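Section 2. Toy Table and Room Set-Up
Mon 9 October — by Onyekachi Dauda

1. Clear a space in the middle of the white table.
2. Lay the plush bunny on its side, with both ears flat.
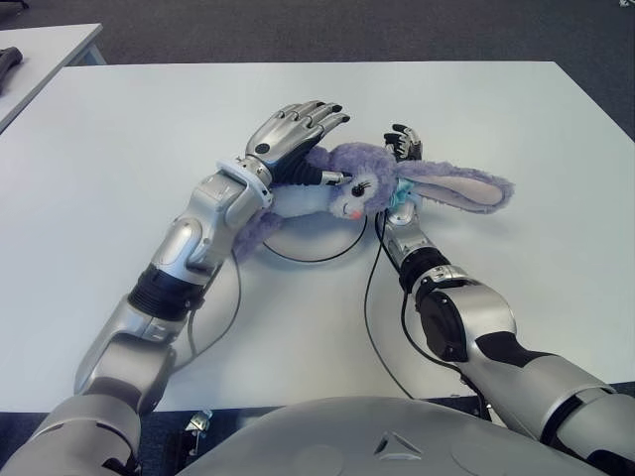
Reading time: 2 min

3. Check that the ribbon bow is tied near the base of the ears.

Caution: Do not pull the toy by its bow.

4. Switch on the ceiling light panels. 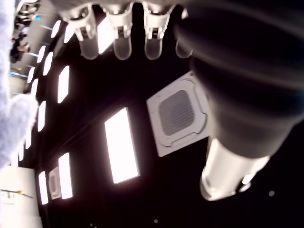
5. Record the room number, 136, in the Carnham log.

Note: Report faults to Ayuba Lamptey.

Last updated: July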